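Table finish: wipe-on or leave it alone?
Home > Furniture > Tables and desks

ristodesk
Posted August 11, 2023
Got a Stamdale table used, paid 105 for it. Pale top, grain runs side to side, kinda glossy. Want to kill the shine. Sand it or just wax over? Seller had no clue if its solid or veneer.

pinegrump
Don't sand till you know!! Check the end grain at the edge. If the lines don't carry over the side its veneer and 300 grit will go thru it quicker than you think.

oak_and_tea
Disagree. 300 by hand, light pressure, is fine on veneer. Did my Schnyder desk that way last November, no problems. Power sander – different story.

pinegrump
One desk. I've ruined 3 tops, all "light pressure". Post a pic of the surface OP

ristodesk
ok, top with the wire basket on it
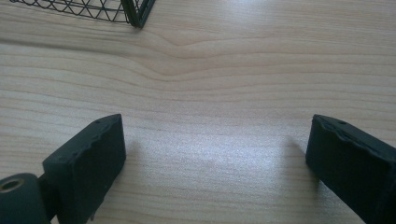 Black mesh basket top left, glare in the middle. Thats the shine I mean.

oak_and_tea
Nice grain, like the little dip below the basket. Can't tell solid or veneer from that. Glare doesnt look bad to me, I'd leave it.

ristodesk
Bugs me every morning tho. Edge has banding glued on so end grain is no help

pinegrump
Banding = assume veneer. Skip the paper. Gray pad, go with the grain, then Drotance matte wax. Test underneith first.

oak_and_tea
Wax is a pain if you ever want to refinish. Matte wipe-on poly over the scuffed top, one thin coat.

ristodesk
Trying the pad on the underside tonight, will decide on wax after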